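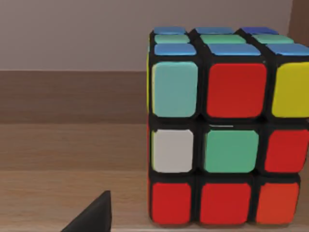 *Scrambled cube on the wood surface, finger to the left of it. Simulator render.*

## Tips for comparing gripper fingers in a simulator

These are notes from July, when Boonmee Kaewmanee and I set the Irkton wedge fingers against the Tosley flat pads in a kitchen-and-cabinet scene. They should work for most home setups with a wrist camera.

**Change one thing per batch.** We swapped fingers and left the controller, the camera mount and the start pose alone. The first week we also changed the grip force and had to throw out all of those runs.

**Start with a puzzle cube.** It has flat sides and known dimensions, and the sticker borders make it easy to see a small twist when you step through the recording. Pick a scrambled one. On a solved cube every sticker on a side matches, and it is harder to tell how far the face has shifted between two stills.

**Save a still before contact.** Stop the arm with the finger beside the object and not touching it. If the gap looks wrong there, the grasp will be wrong too, and you can fix the offset without running the whole motion.

**Check what the camera loses up close.** With a wrist camera, a cube at close range can run off the side of the picture. Our tracker wanted all four corners of the front face. We moved the camera mount back 12 mm and left it there for both sets of fingers.

**Give each finger the same number of tries.** We did 21 per object per finger. Fewer than that and one lucky streak changed the ranking. The full log came to 1,348 lines, so name your columns before you start.

### Shelves and cabinets

Reaching under a shelf is a separate test. A finger that does well in the open can still hit the board on the way in — the Tosley pads did this twice before we lowered the approach.

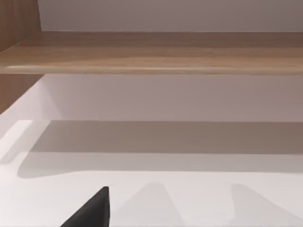 *Under the shelf board with the compartment empty. Two finger shadows on the white floor.*

- Run the reach with nothing in the compartment first. Collisions are much easier to sort out.
- Look at the shadows. On a bright white floor they are soft and pale, but our edge detector still picked them up as objects. Raising the threshold fixed most of it.
- If you can turn shadows off, do one batch each way and keep the results apart. Don't leave them off for good.
- Note the light settings in the log. Amado Soriano reran our cabinet batch with a brighter light and got different detections from the same arm path.
- Set the shelf clearance from the widest part of the hand. The fingertip is the narrow end.

### Controllers

We tried two, the Bhattacharjee and the Urcombe. The Urcombe is smoother near the end of a reach and slower to start. For the cube there was no difference worth writing down. Under the shelf I'd take the Urcombe, mostly for how it backs out — it retraces the entry path by default, and the other one needs that set by hand.

### What we kept

Irkton wedges for boxes, cubes and anything near a wall. The pointed end gets into narrow gaps. Tosley pads for cups and jars, where the wedges tended to slide up the side.

Soft items are still to do. The sponge model we have is too stiff, and I don't trust the numbers from it.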